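Print this message | E-mail this message to a friend

Vultimby Makers and Small Kitchens list
Archive > October > Equipment

Subject: Re: Hand-held grippers, shared purchase?

Before we all put our hands in our pockets, can I ask for a bit of cold water on this one. I've left the earlier message in below for anyone who wasn't following.

> Hi all. Following on from the last meeting, I've had a quote from
> Juvato for 12 hand-held grippers, the sort a person holds and does
> the job with, so that the recordings can be used to teach an arm
> later on. The price is 2280 the lot, delivered. They say setting up
> takes a morning. Surnus will do the arm itself on a lease, so there
> is no big cheque to write up front. I think we should say yes while
> the quote stands. If we split it between the kitchens at Pugh and
> ours it is hardly anything each. Can people reply by the end of
> October?

I can see why that looks tempting. I have three worries, and I'd want all of them dealt with before I voted for it.

1. What the price leaves out

2280 is for the grippers. I went through the quote twice and couldn't find spare finger pads, mounts, storage for the recordings or anybody's time. Pads wear. When we bought the label printer we paid for it again in ribbons inside two years, and that was a machine that sat still on a shelf. I would like a line for spares, with a price against it, from Juvato and in writing. "Available on request" is what the quote says now, and I have been caught by those words before.

The lease bothers me more. Surnus want 54 a week for the arm, and the term starts on delivery, whether or not we have anything to teach it with. If the grippers turn up late we pay for an arm to stand in the corner. Could the lease start when the first task has been recorded and checked? I asked them by e-mail and got a brochure back.

2. Who does the recording

Twelve grippers need twelve pairs of hands, or else they need taking turns, and if we're taking turns then why are we buying twelve? I'd start with 5. That is enough for both kitchens to have two each and one to fall back on. The discount for the full dozen is small and I don't think it covers what would be left in the cupboard.

There's also the question of hours. Pugh reckon each task wants over an hour of somebody's time once you count laying everything out and putting it all away again. Their people are paid for that. Ours mostly aren't, and the budget sheet has a nought in that column, which is plain wrong.

3. Whether it's the right sort of work

The jobs on the list are the ones we'd most like to be rid of, which I understand, but they are awkward ones. Dried beans and pulses, pans on the hob, tipping things out. Pots are slippery and their handles are all different. I'd want to see our own pans used in the trial, including the old heavy ones, before I believed any figure for how long a job takes.

It's the bean job I'd judge it by. You need a good hold on the handle with the pot tilted, and a full pot of soya beans is no light thing.

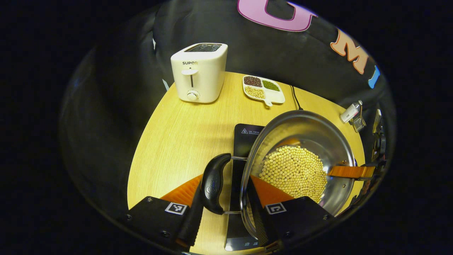 4. What I'd agree to

Five grippers, on a trial, with the right to send them back. Spares priced. The Surnus lease put off until we have recordings worth using. A proper figure in the budget for people's time, even if we then choose to give it for free. And one more hob for the back bench, out of the same pot of money, as the recording will tie one up and lunches still have to go out.

If Juvato won't do five, I'd sooner wait until spring and see how Pugh get on by themselves.

I'll bring the marked-up quote to the next meeting. If you've had a better answer out of Surnus than I have, please post it to the list and don't just send it to me.

Comments (4)

> Agree about the lease. We had the same with the floor cleaner and paid two months for nothing.

> Bit harsh on Juvato I think. They did answer the phone when I rang, and the chap said pads could go on the order if we ask now. No price though.

> Pugh kitchen here. We'd be fine with five. Please can the extra hob be an induction one, our wiring won't take another of the old sort and we'd like to swap between sites.

> Where would they all be kept? The dry store is full.

Contact the list owner | Copyright Vultimby Makers and Small Kitchens | Back to top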